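Forkdale Home Forum > Kitchens and Baths > Countertops

Thread: Marble or quartz for a kitchen that gets used hard?

pantry_door
Posted 17th June
We are replacing the laminate in our kitchen and have to choose this month. The Leretti showroom has a white marble my wife loves and a white quartz that costs less. The marble quote is for 11 feet of counter plus a small section by the stove. We cook every night, lots of lemon and tomato, and we have two kids. Everyone I ask says marble is a mistake. Is it really that bad if you seal it?

oldgrout
Sealing helps with stains. It does nothing for etching. Lemon juice will leave a dull spot on polished marble in a few minutes, sealed or not. We had it in our last house and I would not do it again. By the second year the area next to the sink looked like a bar top.

slabhappy
I disagree with oldgrout. I've had white marble for 18 years and I bake on it every week. Get it honed, not polished. The etches are still there but you only notice them when the light is low and you're looking for them. Wipe up wine and vinegar right away and use a cutting board. It's a counter. It gets marks.

The other thing is veining. With light stone, go to the yard and look at the whole slab. A sample the size of your hand tells you nothing. Ours has thin gray lines running on a diagonal and the fabricator let me decide where the sink cutout went so we kept the best part.

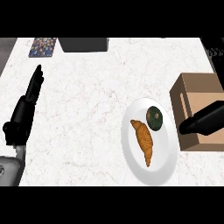 Ask who does the layout and whether you can be there for it. Some shops say no. I went with Loureiro because they let me stand there with a roll of tape and mark it up.

pantry_door
Thanks. I didn't know you could go to the yard. Leretti only showed me samples. Does honed stain more?

slabhappy
A little. It's more open, so reseal it once a year. I do mine in January when not much is going on. Put a few drops of water on it, and if the spot goes dark after ten minutes it needs sealer.

tworivers
I'll speak up for quartz. Ours is four years old and I have done nothing to it except wipe it down. The one problem was heat. I set a pan straight off the burner on it and got a yellow ring that won't come out. Use trivets.

oldgrout
Same warning on heat, but I'd still take the quartz. And 18 years of being careful with lemons sounds like work to me.

slabhappy
It's a wet rag. You'd wipe up the lemon juice on quartz too.

oldgrout
Not in the first two minutes I wouldn't.

millrace
Has anyone used the Lastatis sealer? The guy at the tile store pushed it on me for a bathroom vanity and it was not cheap.

tworivers
Used it on slate. Went on fine, smelled strong, open a window. Can't say how it does on marble.

pantry_door
Update: we went to the yard and looked at slabs. We're leaning toward honed marble on the small section by the stove and quartz everywhere else. Any reason not to mix them?

slabhappy
No, but bring a piece of the quartz with you when you pick the slab. Two whites that are almost the same look worse than two that are clearly different. And check that both are the same thickness before anybody cuts.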